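Cluttered tables, simulated arms: an interview with Tahira Tanoli

The robotics option at Rana college has run since July without a single physical arm. Its students work in simulation, on a scene set they call Kikeria, and their entries to the Drelunex student challenge are scored on the same software. Tahira Tanoli teaches the option. We spoke to her and to two of her students, Fahad Khokhar and Bushra Ghumman, on 13 Dec 2022.

Tanoli says the first decision was about the furniture. "Most beginner scenes give you a cube on a bare table. The planner works, everyone is pleased, and then it fails on the first real shelf. So we put ordinary household objects in and placed them badly."

Placement is random within limits. An object may land at any angle, and nothing stops a doll being set down beside a bottle. Khokhar wrote the placement script. "It took me three weeks to stop things spawning inside each other," he says. "The physics engine pushes them apart, and they leave the table quite fast."

Each run is limited to 200 seconds. The class has logged 1,129 runs so far, of which 804 ended with the chosen object inside the target area. Tanoli considers that figure "middling" and points out that the easy shapes account for most of it.

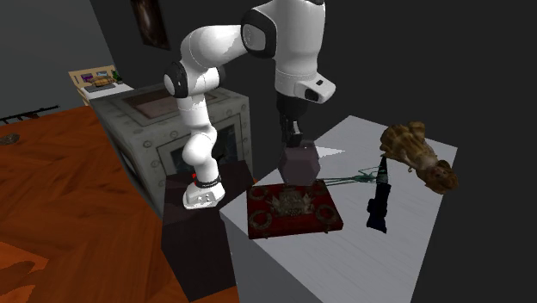
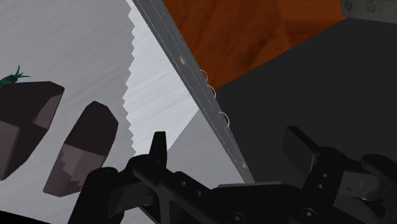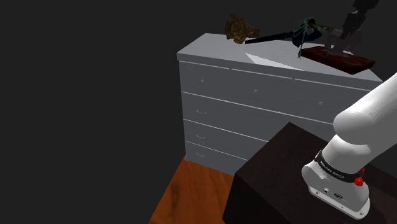 Kikeria renders. First: the gripper holding a faceted block over the red box. Second: the gripper close to the saw blade. Third: the arm's base, with the chest of drawers behind.

Thin objects are the main source of failure. Ghumman, who works on grasp selection, describes the saw as the worst item in the set. "The blade is wide one way and almost nothing the other. If the depth estimate is out by a few millimetres, the fingers close on air or push down on the flat side." Her current method samples up to 20 candidate grasps and rejects any in which a finger would touch a neighbouring object. It is slow, and she expects to replace it.

Faceted shapes cause a different problem. The low-polygon models were chosen to keep the rendering quick on the college machines, but the fingers meet an edge where a real object would have a curve. "It slips and turns in the grip," says Khokhar. "You can raise the friction until it stops. Tahira makes us put it back."

Tanoli confirms this. "Friction is not a tuning knob for getting marks - they set it once, write down the value and live with it."

The weekly log is kept in a shared tool called Priltudel, and each student must enter failed runs with a cause. Ghumman admits that her early entries mostly read "unknown". They are now checked by another student before the run is counted.

The next piece of work is the chest of drawers. At present it serves only as a surface, and the drawers are fixed shut. Khokhar wants to add working joints to the top row first, as the round knobs suit a two-fingered gripper better than the cup handles lower down. Tanoli has asked for a written joint model before any code is changed.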